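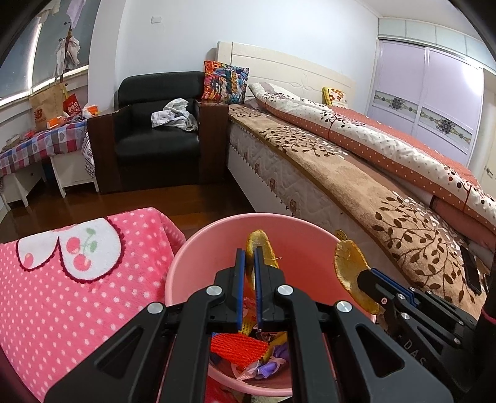 Posted by Eugeniusz Ostrowski on 14th February in Workshop Tips
Filed under: lenses, cleaning, storage

Looking After Old Lenses at the Kitchen Table

I have been buying secondhand lenses for longer than I care to admit, and most of what I know about keeping them in good order I learned by doing it wrong first. A few readers wrote in after the piece on tripods asking how I clean and store mine, so I have put the kettle on and I'll try to set it all down.

Start with a blower. I mean the rubber bulb sort, not a can of compressed air, which can spit propellant on to the front element and leave you with a worse mess than you started with. Hold the lens facing downwards and give it a good few puffs, so that whatever comes off falls away from the glass. Most days that is all a lens wants, and I put the cloth back in the drawer.

If there is a greasy mark (and there will be, if you have grandchildren) use a soft brush next, then one drop of lens fluid on the cloth. Never put the fluid straight on the glass. It creeps round the edge of the element and gets in behind the ring, and then you are into a repair. Work from the middle outwards in a slow spiral and turn the cloth over as you go.

Cloths need washing too! I do mine by hand in lukewarm water with a very little plain soap, rinse them twice, and dry them flat on the rack. No fabric softener, please. It leaves a film, and I once spent a whole evening blaming a perfectly good 80 mm for being soft when the fault was in my own laundry.

For stiff focus rings, patience is the thing. Bring the lens into a warm room, leave it in its case for a couple of hours, then turn the ring gently from end to end while you listen to the wireless. My old Kurine loosened up nicely after a week of this. If it still grinds, stop and take it to somebody with the proper spanners. I take mine to Sombat Phetsri at Sombatkul, and he has rescued more than one that I had started on myself with a screwdriver.

Now, storage. Damp is the enemy, and a leather case in the back of a wardrobe is about the worst home you can give a lens. Fungus loves it. I keep mine in a lidded plastic food box from the kitchen shop with two sachets of silica gel, the kind that change colour, and I swap the sachets over when they turn. A cheap humidity gauge in the box is well worth having. I like to see it somewhere near 40 per cent and I start to fidget if it goes much above 50.

Give the rear caps a wipe while you're at it. People fuss over the front and forget that the dust in a rear cap goes straight into the camera.

One more thing, on labels. I have 27 lenses now (my wife believes it is fewer) and I write the mount and the date of the last clean on a scrap of masking tape stuck to the cap. It peels off cleanly if you change it every spring. I do the whole lot in April, over two afternoons, with the good lamp.

Next time: what to do about sticky aperture blades, and whether the Cundard adapters are worth the money.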